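Review: Sedham (streaming and disc) 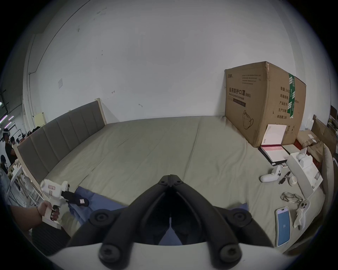
A large bed, grey padded headboard and blue cloth.

Sedham runs for 73 minutes and I watched it twice, once on the Drodaven streaming service and once on the disc that came out in January. I'd recommend the disc, though the film is the same on both.

It's a documentary set in Stovildale, a town of 400 people with one pub, one servo and a wool store that closed years before filming started. Sedham is the name of the creek that runs behind the main street. The film follows it through a dry year, from a chain of pools down to cracked mud, and then through the first decent rain. There's no narrator and no music until the closing credits. People talk to each other but never to the camera.

The first half hour is the strongest part. A long shot of the pub verandah at closing time goes for several minutes, and the sound does most of the work: a screen door, a ute that won't start, a dog two yards over. The colour is muted and a bit brown, which suits the place.

The middle drags. There is a council meeting about the footbridge that gets three separate visits, and the second one repeats the first almost word for word. I understand the matter wasn't settled quickly, but I got that the first time. Ten minutes could come out of this section without hurting anything. A thread about the school bus is dropped completely, and I was more interested in that than in the bridge.

It picks up again when the rain arrives. The water coming down the creek bed is filmed from low on the bank, very close, pushing sticks and leaves ahead of it.

As for the two versions, the stream looked soft on my set and the night footage broke up into blocks. The disc fixes that. The sound is also better, and with a film this quiet you will notice. Subtitles are clear on both, but the disc lets you move them up off the bottom line.

Extras on the disc are thin. You get a trailer, a short called Vũ by the same crew, and a commentary that stops at the 56 minute mark with no explanation on the case. The short is good. It's about a bakery that opens at 3 am and it has more jokes than the main feature.

The case is cardboard and the disc is a tight fit, so take it out slowly.

Worth buying if you like slow documentaries. Everyone else should stream it first and see how they go with the council meetings.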